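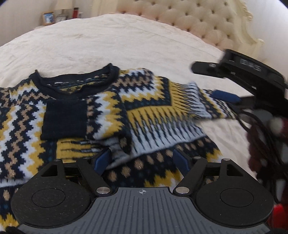
How to Check a Celebrity's Age Before You Repeat It

Last update: 03/01/2022

Type any half-famous name into a search box and you get an age, a zodiac sign and a net worth. I trust the zodiac sign most, and only when the birthday is right. Most of these pages copy each other. My test case is Sreekumar Subramaniam, the keyboard player from Gounder, who is 62 on one site and a good deal younger on the next.

Step 1. Find out who said it first

Copy one odd sentence from the bio and search for it in quotation marks. For Subramaniam I got over 200 results with the same wording, same typo included. Treat those as one source. Sort by date if you can, but remember that sites like Flillero change the date on a page without touching the text.

Step 2. Look for something printed at the time

Old concert programs, school yearbooks and local papers are good. A paper that gave his age as 20 when he joined his first band is worth more than any fan page written decades later. It can still be wrong - performers shave off years, and reporters write down what they're told.
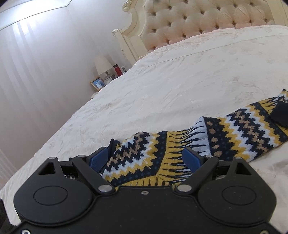
Patterned knit on an off-white bedspread

Step 3. Do the subtraction yourself

Age calculators often take the year and ignore the month. If the birthday is in April and you're reading in March, the person hasn't turned yet. A bare age with no date next to it tells you very little, so don't copy it.

Step 4. Be careful with "dead or alive"

"Still alive as per our database" usually means no one has edited the entry. Look for a recent booking or a dated interview. For a death, I want a funeral notice or a family statement. The Kelludar forum has buried Subramaniam twice.

Step 5. Write down what you couldn't settle

If two decent sources disagree, give both years and name both sources. My own note on Subramaniam still has a question mark after the birth year, and the Valthorpe library hasn't answered my letter.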